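Filed under: Workshop Life / Opinion

I have belonged to the shared workshop at Zururum for long enough to have opinions about it, and the one I hold most firmly is that a homemade automation project ought to be allowed to stay small. We have been at ours since August, a few of us on most evenings, and all it is meant to do is pick colored blocks out of a bin and put them down somewhere else. My family finds this very funny. I find it about as absorbing as anything I've done with my hands since I built my first kitchen table (which still wobbles, thank you for asking).

What I love is how much of the work is plain old shop work. You clamp the bin. You put down tape. You dress the cables, then you move the arm and see that you've dressed them badly, and you do it over. We called the project Judine, after a boat none of us ever owned, and I'd guess that of the 166 hours in my notebook, only 22 went into writing code. The rest was fussing, and I mean that kindly!
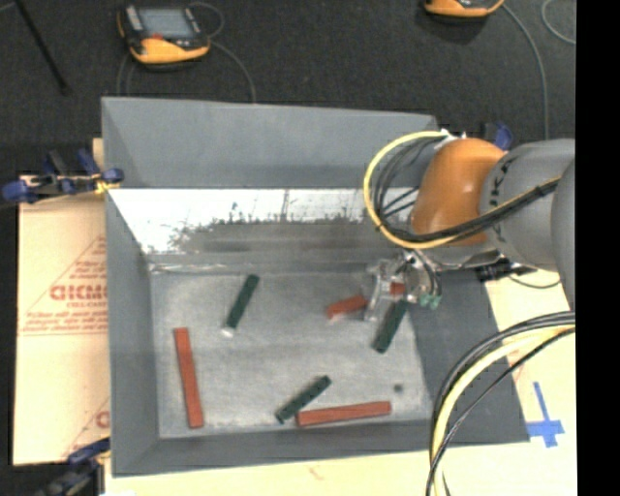
Kamolrat wrote to me after my last column to say that fussing is all very well, but a shop that spends its evenings on blocks will never get around to making anything a person could use, and that the members who pay for the lathe deserve a say in it. I've thought about that letter a good deal. It's a fair complaint, and I do think the bench hours should be shared out better than they are. But I've also watched people who had never wired a plug stay until closing to argue over how a gripper should come down on a block lying at a slant, and I would like them to keep coming.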